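The Rondoscombe Water

My aunt believed in the Rondoscombe water the way other people believe in dental insurance. She paid for it monthly and hoped never to need it. It came up from Gomberg in blue bottles, and according to the label it had been good for the joints since May of some year the printer had smudged.

I drove her out there once, 73 kilometres with the windows down and the radio stuck between stations. The brochure promised a spring. What we got was a tap on a brick wall behind the servo, and a bloke in a Plukinholm Dairy cap who wanted three dollars for the privilege of turning it.
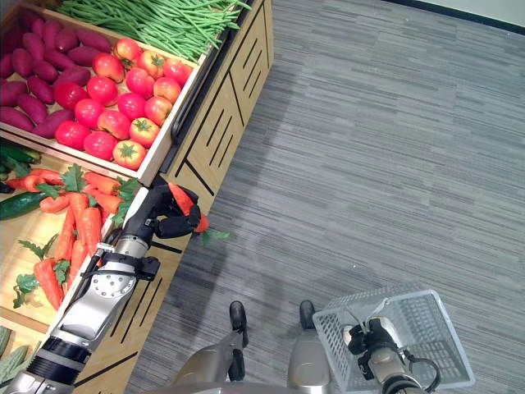

"You taste the minerals?" she asked.

I tasted pipe. I said it was very nice.

She filled nine bottles and told the bloke about her knee. He had heard of worse knees. There was a woman over the range, he reckoned, who had thrown her stick in the creek. I asked whether anyone had seen the stick. He looked at me as if I'd asked to see his tax return.

On the way home she slept with a bottle in her lap. At the house she got out by herself, slowly, one hand on the door, and climbed the front steps without waiting for my arm.

"See?" she said from the top.

I had seen her do the same thing that morning. I carried in the other eight.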